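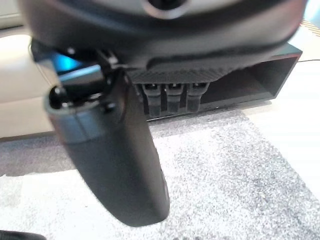

August
By Abenezer Kassa

I keep my crypto seed words on paper, and paper at my house gets coffee on it. So now I write them in pencil on two cards and put each one in a zip bag – one in the desk, one at my sister's.
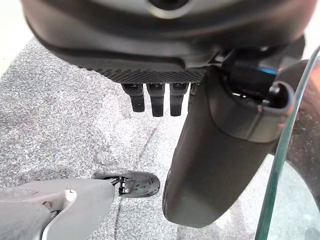
Number the words as you go! I skipped that once and spent 3 evenings shuffling them around to get back into a wallet with 200 bucks in it.

My hardware wallet lives in an old sock (clean, I promise) at the back of a drawer, with its cable.
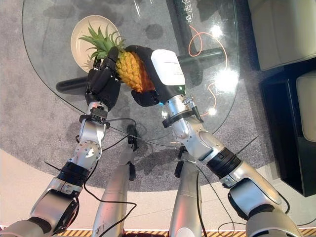
Label the cable too, or it'll wander off to charge somebody's headphones. Mine says WALLET on masking tape.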